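# The Long Table, Ilarard Street

15 Sep 2020

A small set of pages from the shared workroom on Ilarard Street, where Yutong Ye and the rest of us have been sorting through what collects on the furniture. The gallery started in June as a way to keep track of things people leave behind. It has grown a little since then, and most entries now have notes attached so that owners can find their belongings without having to ask.

If something listed on this page belongs to you, leave a note in the blue folder by the door. Put your name and the word "claim" on it. We hold items until the end of the month and then they go to the Tusside exchange shop, which takes nearly everything except food and open bottles.

## The table

The long table came from Trotent, the office clearance place, and cost us 99 dollars with delivery. It has a pale cream top with a seam across the middle. The far half has a slightly grayer look than the near half. We have talked about painting it and have decided to leave it alone.

It is the largest flat surface we have, so everything lands on it. The wall end has become the parking spot. People set down what they are carrying, push it back toward the wall, and go on with their work.

The rule we agreed on in June was that anything at the wall end can stay until the next cleanup, and anything in the middle of the table gets moved by whoever needs the space. It works fairly well. Food is supposed to be closed up or thrown out the same day, and that part of the rule is followed less often.
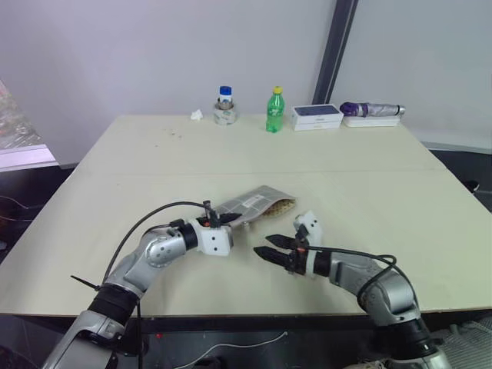

Cleanup takes one person less than an hour if it is done regularly. Start at the wall and work forward. Small things go into the shallow drawer, trash goes out, and anything with a name on it goes on the shelf. Wipe the top last, with a damp cloth and a drop of dish soap. The seam holds crumbs, and a dry toothbrush gets them out faster than the cloth does.

## Notes on the items

**Packing tape.** Clear, one roll. This is shared supply and goes back in the shallow drawer. We buy it in packs of 6 and it disappears quickly when people are mailing things. Please fold over the end of the tape when you finish with it.

**Small glass bottle.** Blue cap, white label. It was sitting inside the tape roll, which is a decent way to keep a little bottle from tipping over. Unclaimed so far. If it is yours, please tell us what is in it when you write your note.

**Green soda bottle.** Plastic, yellow cap. Bottles go in the recycling bin next to the sink, rinsed, with the cap back on.

**White box.** It has a dark blue-gray picture on the top and is shaped like the box a phone comes in. Feng thinks it may have come in with the mail. We do not open boxes that aren't ours, so it will go on the shelf with a tag.

**Umbrella.** Folded, gray-silver fabric with a purple handle, on a white tray. The tray belongs to the room and should stay. The umbrella goes on the hook by the door, and whoever owns it can take it from there.

**Snack pouch.** Light gray with a grid pattern, torn open at one end. Crackers or biscuits by the look of it. Open packages draw ants in warm weather, and we had enough of those in June. There are clips in the drawer, and a tin with a lid on top of the cabinet.

**Tissue.** One, crumpled. Trash.

## What comes next

The storage cabinet is the next job. It has four shelves and the bottom one has not been sorted since we moved in. Yutong has offered to start on the paper, which is mostly old delivery slips and spare manuals. There is also a carton of envelopes, 2,000 of them according to the packing slip, and we will never use that many. Take a bundle if you need some.

After the cabinet we will do the window ledge and the coat hooks. Pictures of those will be added to this page as they are finished.

Corrections to any of the notes can be left in the blue folder. Please write clearly and say which item you mean.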